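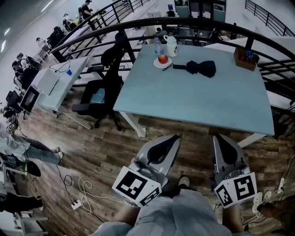 Merrick pair at the table by the railing, one marker cube on the left and one on the right.

August 25, 2020

Purpose of today: bring the Merrick pair back to a state where the tracking can be trusted, and write down the steps, as the last entry on this subject (June) is too short to be useful. I had to guess half of it.

Starting condition. The log from the previous session has 423 dropped marker detections, nearly all for the left gripper. The right one is normal. The software was not changed between the sessions, so I looked at the mechanics first.

Left cube. The mounting screw was not loose to the fingers, but with the driver it went a further quarter turn. I took the cube off completely. There was old glue under it in one corner, so it had been sitting a little tilted. Scraped the glue off with a plastic blade, wiped the seat with alcohol, put the cube back and tightened by hand only. Please do not use the electric driver here, the thread is in plastic and it will not forgive us a second time.

One printed face had a shiny scratch through the pattern. I printed a new set on the matte paper from Altance. The glossy paper from the other drawer looks nicer, but it gives reflections from the ceiling lights and then the detector loses the corners. Let the glue dry with a weight on it. I did not wait long enough the first time, and one corner came up again.

Finger pads. Cleaned both with a slightly damp cloth, no solvent. Solvent makes the rubber sticky after some days. The left pad has a small wear mark near the tip, still acceptable. We have two spare pads in the Estness box, same type, so no order for now.

Opening width. Full open and full close, ten times each, read from the log. The left zero was off. I repeated the zero procedure from the beginning:
close fully, hold, press the button, wait for the second beep
open fully, hold, press again
close once more and read the value, it must come back to the same number

The step everybody skips is the last one. I also skipped it, and did the whole thing again.

Cameras. Lens wiped on both sides. The left lens had a fingerprint on it. Focus ring not touched, the paint mark is still aligned. Exposure stays at 264 on both grippers. Somebody had set the left one to auto, and this can also explain a part of the dropped detections. I can not separate the two causes now, I should have changed one thing at a time.

Test table. Bottle, white cup, apple on the saucer. The apple stays near the edge of the table, then the fingers can come to it from the front with enough space for the cube. Flynn Stubbs asked if we can leave the bottle out when only the tracking is tested. In my opinion it should stay — clear plastic is where the gripper camera is weakest, and I prefer to know it early. 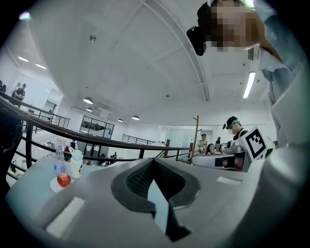

Fongchan Thepsuriya: I would not accept the left pad so easily. With a worn tip the fingers close a little further, and the zero moves with them. Change the pad first and then do the zero, otherwise you will do it two times. The same thing happened with the Falix pair.

Agreed, and I did it after lunch. New left pad from the Estness box, zero again, all three steps. The difference in the closed value was small but it was there. One spare remains, so the order has to go out after all.

Result after the pad change: dropped detections on the left are now close to the right gripper. During fast wrist turns we still lose the cube for up to two frames, on both sides equally. I leave it like this.

Open points:
Lock the exposure setting in the start script, so it does not go back to auto
Order pads
Check the left cube screw again after the next long session
Falix pair: same cleaning, not started

Old left pad is in a bag in my drawer, marked with the date.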